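This site uses cookies to remember your place in the text. Accept | Manage settings

Chapter 2
Continuity in the Science Fiction Series

A series is a group of works that share a setting, a cast, or a sequence of events, and that are offered to the reader as belonging together. Chapter 1 dealt with the single novel. In a single novel, the author can revise any page until the book goes to print. In a series, the earlier volumes are already in readers' hands, and each new volume has to be written against a record that is fixed.

This chapter uses the term continuity for the agreement between that record and the new text. Continuity has a narrow sense, covering names, dates, distances, and the stated limits of machines, and a wide sense, covering tone and the way the setting appears to work. Errors of the narrow kind are easier to find. Errors of the wide kind usually take longer to repair.

2.1 The fixed record

The main example is the Staltgate sequence by Lauri Hämäläinen, published by Schwaiger. The first volume states that the crossing from Lomach to the Nellell stations takes 300 days. The second volume opens with a character who has made the crossing twice in one year. The two statements can't both stand without an added fact, such as a faster ship or a different calendar. Hämäläinen supplied the calendar: a Nellell year is longer than a Lomach year, and the third volume says so in its first scene.

An added fact of this type is called a retroactive explanation. It leaves the earlier wording alone and changes what the wording is taken to mean. A retroactive change, by contrast, contradicts the earlier text and asks the reader to accept the later version.

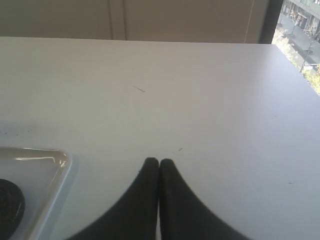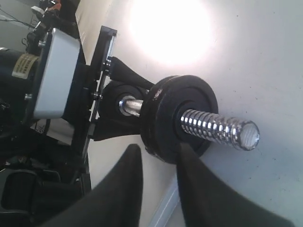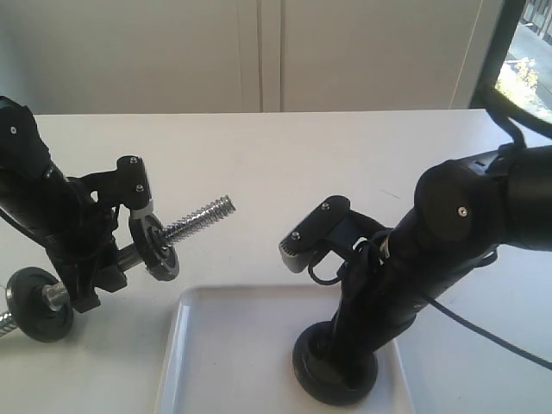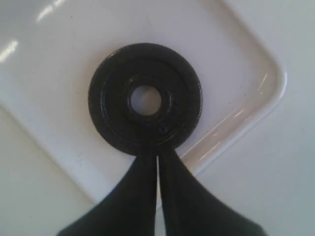 Does a retroactive explanation have to appear in the story itself?

It should, if the reader needs it to follow the plot. An explanation placed only in an appendix or an interview is weaker, as many readers will never see it.

2.2 The series record

Most authors of long series keep a working file, often called a series bible. For each entry it gives the fact, the volume and page where the fact first appears, and any later passage that repeats or limits it. The file for the Staltgate sequence holds 2,000 entries. Of these, 37 are marked as open, meaning that a character has made a claim which the narration neither confirms nor denies.

Open entries should be kept separate from settled ones. A claim made in dialogue binds the speaker only. A claim made by an outside narrator binds the setting, unless the narrator has been shown to be unreliable (see Chapter 5).

Section 2.3 sets out a method for building the file from a finished first volume. Readers who are working on a draft of their own should have it at hand before they continue.

37 shares | 2 comments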